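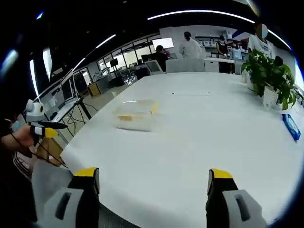
Jairo Cabrera demande si on ne pourrait pas simplement jeter les épisodes où les deux pinces se désynchronisent et passer à la suite. J'aimerais bien ! Sauf qu'on en est à 435 démos enregistrées sur la tâche de la boîte transparente et que presque 100 ont le défaut, alors jeter, ça commence à faire mal.

Ticket ouvert en juin, projet Starkudwood, je reprends le fil pour ceux qui arrivent.

Le symptôme : à la relecture, la pince gauche a du retard sur la droite. Au pire j'ai mesuré 20 images de décalage, et là le modèle apprend n'importe quoi (il referme une main sur du vide pendant que l'autre attend).

9 h 40 - câbles échangés entre les deux pinces. Le retard reste à gauche, donc pas les câbles.

10 h 15 - redémarrage complet, horloges remises à zéro. Les premiers épisodes sont nickel, puis ça dérive doucement. J'y ai cru, pourtant.

11 h 30 - Yasaman Abbasi me souffle de regarder l'écriture sur disque. Bingo, enfin presque : la file d'attente du flux gauche gonfle dès qu'on enchaîne sans pause, et l'horodatage est posé à l'écriture, pas à la capture. Quelle idée !

14 h - horodatage déplacé à la capture, série de 100 épisodes lancée dans la foulée, mêmes objets, même table. Aucun décalage au contrôle.

Reste à voir si on peut recaler les anciens à partir des journaux bruts. Jairo, ne supprime rien du dossier Fenholm pour l'instant, s'il te plaît - je fais un essai dessus ce soir. Ticket laissé ouvert.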